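Home | Projects | Reports | People | Contact

Household Chores Project: Progress Report to the Keskinen Fund
Prepared by Lempi Kallio, Pavura, Leltelville office
2026-02-05

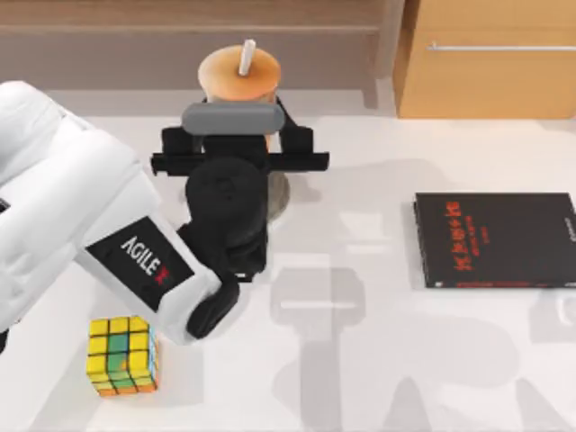 The grant agreement asks us to say, every reporting period, whether a machine can tidy a room yet. The short answer is still no. The longer answer is that it can now tidy some of a table, in simulation, if the table is one we have introduced it to.

Since the last report we ran 200 simulated trials of the table-clearing task. The arm has to pick up a drink, move it somewhere sensible, and leave everything else where it was. It finished the job in 140 of them. I would not hire a person with that record, but our previous report had a much smaller number in it and the Fund was kind about that one too.

Most of the failures were spills, or would have been. The simulator doesn't model liquid, so we count any cup tipped past a set angle as a wet carpet. In 7 trials the arm put the cup down perfectly and then knocked it over while leaving. Anyone who has cleared plates after a long dinner will recognize the move. We have slowed the retreat, and the task now takes longer than I'd like to put in writing. I have put it in the appendix.

Books remain hard. A flat book on a flat table gives two fingers very little to get hold of, and the current plan is to slide it to the edge first and grab the overhang. This works well when the arm stops sliding in time. Small solid things are much easier, and we have quietly stopped counting them as progress.

Work on the real kitchen at Prellorcombe is behind schedule. The room is ready and the lease is costing what leases cost. We had planned to move the trained policy over in February, but it is still too fond of the lighting it grew up with, and I would like two more rounds of training with varied lamps and shadows before it meets a window. The software side of the transfer is finished and tested.

Laundry was in the original proposal. I reread that section this week and admired its confidence. We ask to move folding to the next funding period and to spend the hours on cups, plates and books, where we can show a result you could watch without wincing.

Spending is within budget apart from compute, which ran over because we repeated a batch with the wrong table height. That was my mistake and the corrected settings are now checked before each run.

For the next period we need a decision on the laundry request and written approval to keep Prellorcombe through the spring. The dishes there are currently being done by hand, mostly mine.

2 comments | 7 shares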